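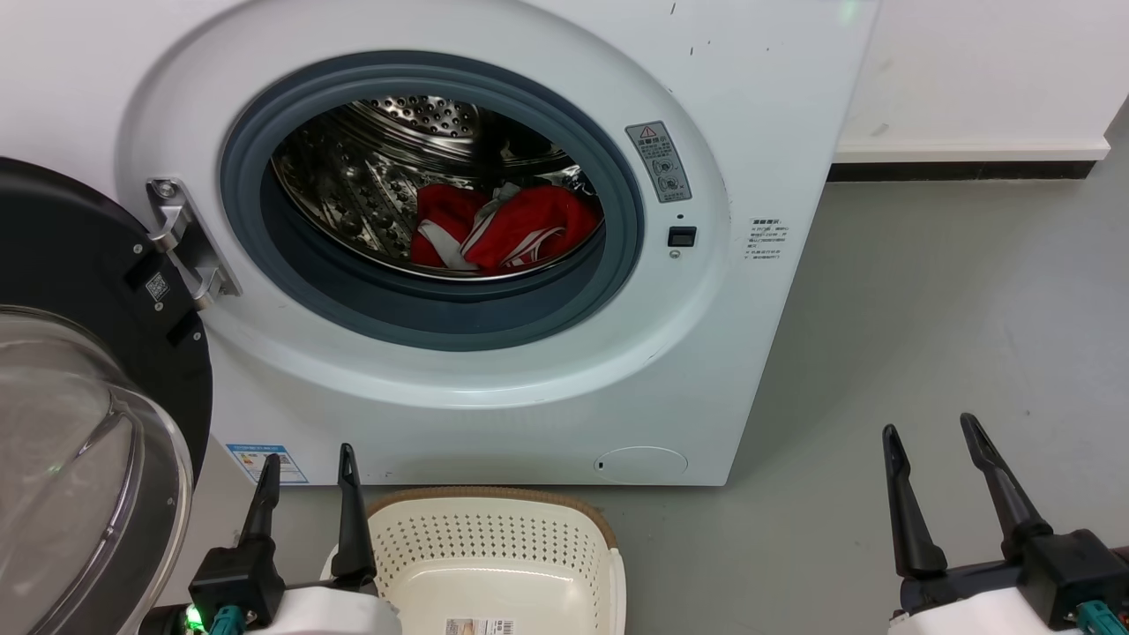 第四章 漏水关断系统的安装与调试

4.1 动手之前

本章讲的是Stellent漏水关断系统在普通住宅里的安装:一台主机,一只电动球阀,若干水浸探头,另加Cino网关(选配)。原厂随箱附的那张折页写着“轻松安装,全屋无忧”。轻松与否要看您家水管井的样子,全屋无忧则请先打个问号。探头只知道自己脚底下有没有水,球阀只管它下游的管路。入户总阀之前漏水,系统管不着;楼上邻居漏下来的水,探头会报警,球阀会关,水照样往下滴。

装之前建议先在屋里走一圈,把可能出水的地方写在纸上。厨房水槽下方、洗衣机背后、马桶角阀旁边、热水器下面、净水器柜子里,这几处通常都要考虑。阳台地漏附近看住户习惯,经常用水冲地的阳台装探头等于给自己找麻烦,冲一次报一次,报到后来大家就把它拔了。

注意:本系统不能代替更换老化软管。编织软管用了多年、接头处有绿锈或者鼓包的,请先换管,再谈探头。探头报警的时候水已经在地上了。

4.2 开箱核对

请对照下列清单。缺件的话先别拆其余包装,直接联系卖家。

主机(带壁挂背板和电源适配器)
电动球阀(带阀体线,线长见包装侧面标注)
水浸探头,数量依套装而定
探头固定贴
Killport管卡及垫片
Polák活接头一对
复位针
Cino网关(仅限联网套装)

关于Polák活接头:箱内配的是一种口径。卖场页面上写“适配各类管道”,这句话请当作没看见。量一量自家的管子,口径不合就另买变径接头,不要靠多缠生料带硬拧。生料带能补螺纹之间的缝,补不了口径的差别。

关于Killport管卡:它的作用是托住球阀,免得球阀的重量全压在接头上。有些安装师傅嫌它碍事,装完顺手扔在水管井里。PPR管和薄壁不锈钢管请务必装上。老式镀锌管本身够硬,不装也能用,但时间一长会怎样,我们手里没有可靠的数据,不敢替您打包票。

4.3 确定球阀位置

1. 找到入户总阀。球阀应装在总阀之后、第一个分支之前。
2. 确认前后都有直管段,能让扳手转得开。水管井太窄的,可以把球阀移到户内吊顶里,但必须留检修口。
3. 看水流方向。阀体侧面铸有箭头,箭头顺着水流。电动球阀反装多半也能关住水,可手动拨杆会转到贴墙的那一面,停电时您会够不着。
4. 确认附近没有长期滴水的冷凝管。执行器外壳的防护等级写得很漂亮,我们还是建议上方不要有水源。
5. 查看水表。水表后面如果装有减压阀,球阀放在减压阀之后。

警告:有消防喷淋的住宅,喷淋管路不得经过本球阀。分不清哪根是喷淋管的,请找物业拿图纸。物业说“应该不是”的时候,请让他们把图纸拿出来。

4.4 安装球阀

需要的工具:活动扳手两把、管钳、生料带、抹布、水桶、手电筒。PPR管另需热熔机,没有用过热熔机的人不要拿自家总管来练手。

1. 关闭入户总阀,打开屋里位置最低的水龙头放水。总阀年头久了常常关不严,放完水后等一会儿,看龙头是否还在滴。还在滴的话,请物业关楼层阀,或者先把总阀换掉。
2. 热水器断电或关燃气。
3. 在选定位置断管,切口要平,毛刺要清掉。塑料屑进了球阀,密封圈很快就会被划伤。
4. 装上Polák活接头,先用手拧到位,再上扳手。两把扳手对着用,一把固定,一把转动,不要让管道跟着扭。
5. 把球阀放进两个活接头之间,确认平垫在位,拧紧螺母。
6. 装Killport管卡,螺丝吃上劲就可以停了。塑料管卡拧得太狠会裂,裂纹往往在背面。
7. 把手动拨杆拨到“开”,缓慢打开总阀,让空气从最低处的龙头排出。
8. 擦干所有接头,用一张干纸巾逐个按过去。纸巾有湿点就返工。手摸不准,金属管通水后本来就凉,摸着都像是湿的。

说明:折页上的安装用时是在工作台上测的,球阀夹在台钳里,四周没有墙。请预留半天,也请提前告诉家里人什么时候没有水用。

4.5 安装主机

主机应装在有插座、平时看得见也听得见的地方。很多人喜欢把它藏进弱电箱,箱门一关,蜂鸣器的声音就剩不下多少了。金属箱体还会挡住探头信号,装在里面的主机经常显示“探头离线”,随后用户打来电话,说探头质量不好。

1. 用背板定位,打孔,装膨胀管。
2. 把球阀线插入主机底部标有VALVE的端口,听到卡扣声为止。
3. 装入备用电池。电池仓里有一条绝缘片,要抽掉。
4. 插上电源适配器。指示灯先红后绿,主机随即让球阀完整地关、开一次。
5. 在这段时间里打开一个水龙头,看水流是否真的停了又恢复。

第5步请不要省。主机面板上的“阀门已关闭”取自执行器的电机位置,它知道电机转到了头,不知道阀芯有没有跟着转。联轴节打滑的时候,屏幕一切正常,水照流。出厂设定的关阀超时为39秒,超过这个时间电机还没有到位,主机会报“阀门故障”。

关于备用电池:宣传页给出的续航时间没有说明测试条件。有没有联网、探头多少、停电期间关不关阀,结果都会不同。请把它看作短时停电的缓冲,长期外出还是应该手动关总阀。手动关总阀不需要电池。

4.6 放置探头

探头底部有金属触点,两点之间有水即报警。它很简单,这是我们对它比较放心的原因。麻烦几乎都出在位置上。

1. 撕开电池绝缘片,长按探头顶部按钮,直到指示灯快闪。
2. 在主机上选“添加探头”,等待提示音。
3. 立刻给探头起名。不要保留出厂编号,半夜响起来的时候,您不会记得那串字母是厨房还是卫生间。
4. 把探头平放在地面,触点朝下。
5. 往触点处滴几滴自来水,确认报警。纯净水导电性差,不要用来测试。
6. 擦干,等主机解除报警,再把阀门重新打开。

各位置的具体做法:

水槽柜内:放在柜底最低的一角。柜底板常常略有倾斜,滚一颗玻璃珠就知道哪边低。不要放在垃圾桶下面。柜底铺了带沿的防水垫的,探头放在垫子里。

洗衣机:放在进水软管接头的正下方,机身背后靠墙的位置。滚筒机脱水时会轻微移位,探头离机脚要留出距离,否则早晚被压住。开门取衣物时难免有水滴到地上,所以不要图方便把探头放在机门前面。排水管插地漏的,探头不要紧贴地漏,地漏返一点水就会触发,而那一点水未必值得关全屋的阀。

马桶:放在角阀下方。夏天水箱外壁结露,水珠落地也会报警,可把该探头的触发方式改为“延时”。

热水器:储水式热水器的安全阀会间歇滴水,请先把泄压管引到地漏,再放探头。壁挂炉同样要留意泄压口。

净水器:放在滤瓶下方。换滤芯之前先在主机上把这个探头设为“维护”。维护状态会自动恢复,但有过忘记恢复时间、换到一半又响起来的情况。

注意:固定贴对木地板和打蜡地面的附着力都不怎么样,撕下时还可能带起漆面。先在不显眼处试一小块。地面平整、没有扫地机器人经过的地方,不贴也行。

4.7 触发方式与延时

主机提供3种触发方式:仅报警、报警并关阀、延时关阀。出厂默认是报警并关阀,适合大多数位置。

“仅报警”适合家里始终有人的住户。它的风险很明显:人总有不在的时候。有用户刚装好就把全部探头改成仅报警,理由是怕洗澡洗到一半停水。那样的话,球阀的钱可以省下来。

“延时关阀”给人留出查看的时间。延时从探头持续检测到水开始算,中途水干了就重新计时。软管爆裂时的出水量很大,延时设得越长,地板泡得越久,请自己掂量。结露类的干扰一般撑不了多久,延时取较短的一档通常就够。

设置步骤:

1. 主机上按“菜单”,进入“探头”。
2. 选中要改的探头,进入“触发”。
3. 选择方式。选延时的,再选时长。
4. 按“保存”。直接按“返回”不会保存,也不会提醒您没有保存。这一点已经有人反映过,目前的版本还是老样子。

4.8 接入Cino网关(选配)

没有网关,系统照样能报警,也能关阀。网关提供的是手机推送和远程关阀。只在家里使用、出门习惯关总阀的用户,可以跳过这一节。

1. 将网关放在主机和路由器之间,不要贴着微波炉或冰箱。
2. 给网关通电,手机安装Cino应用,按提示注册。
3. 应用会要求位置权限和通讯录权限。位置权限用于搜索附近的设备,通讯录权限我们没有看出有什么必要,拒绝后各项功能均可使用。
4. 选择家中的2.4 GHz网络。双频合一的路由器有时会配不上,可临时分开频段。
5. 在应用中选“添加主机”,扫描主机背面的标签。背板已经装好的,标签在主机取下后才看得到,建议在4.5节打孔之前先拍一张照片存着。
6. 滴水测试任意一个探头,确认手机收到推送。
7. 把手机锁屏,放上一段时间,再测一次。

第7步比第6步要紧。不少手机的省电策略会在锁屏后限制后台,推送要等您下次亮屏才到。在手机设置里允许Cino应用自启动和后台运行,然后再测。测了还是不到,就不要依赖推送。

远程关阀成功与否,以应用显示“已确认”为准,只显示“已发送”说明指令离开了手机,后面的事应用并不知道。远程开阀功能默认关闭,建议一直关着。人不在家,看不到地上是什么情形,没有理由从外地把水打开。

应用里还有一项“智能用水分析”。本系统没有流量计,它的分析从何而来,说明文字含糊,我们建议不要参考。

4.9 日志

主机保存最近232条记录,存满之后覆盖最早的。记录包括报警、关阀、开阀、探头离线、电池低。联网用户可以在应用里导出,不联网的只能在屏幕上逐条翻看。

发生漏水需要向保险公司或邻居说明情况时,请先把屏幕拍下来。主机断电后时钟可能要重新校准,未校准期间的记录时间不可信。

4.10 常见故障

现象:探头反复离线,电池是新的。
处理:先看主机是否在金属箱内。再看探头旁边有没有大件金属,例如冰箱、洗衣机的背板。把探头挪开一掌宽再试。仍然离线的,更换电池品牌。部分充电电池电压偏低,不适用。

现象:没有水也报警。
处理:擦净触点。清洁剂残留和潮湿的灰尘都能导通。擦净后还报警的,翻过来看触点之间的塑料有无裂纹。

现象:屏幕显示已关阀,龙头仍出水。
处理:等管道里的余水流完。热水管路余水较多。一直不停的,把手动拨杆拨到“关”,水停了是联轴节的问题,水不停是阀芯卡了异物,或者您家还有另一路供水。老房子改过水路的,第二种情况比想象的常见。

现象:报“阀门故障”,代码39。
处理:这个代码和前文的超时时间数字相同,纯属编排上的疏忽,两者不要混淆。代码表示阀体线接触不良。拔下VALVE插头,查看针脚有无弯曲,重新插紧。

现象:蜂鸣器无法静音。
处理:报警后的第一分钟内不能静音,设计如此。之后按任意键。用复位针也能让它停下来,但会清空全部探头名称。

4.11 定期检查

每月选一个固定的日子,比如每个月的第一个星期二,做下面几件事。

1. 滴水测试一个探头,下个月换另一个。
2. 确认球阀完整开关一次。球阀长期不动,水垢会把阀芯粘住。主机有“自动活阀”功能,默认在凌晨执行,但它也只看电机位置,所以仍要有人站在龙头旁边看一眼。
3. 用手电筒看Polák活接头和Killport管卡,查渗水和裂纹。
4. 拨动一次手动拨杆。

警告:拨动手动拨杆前,先在主机上切到“手动”,否则主机会认为有人误动阀门,把它转回去。手指不要放在拨杆与管壁之间。

检查结果写在本手册末页的表格里。表格不够用可以复印,应用里的“保养打卡”也能记,换手机之后记录能不能留下来,要看您当初用哪种方式注册。用游客身份登录的不保留。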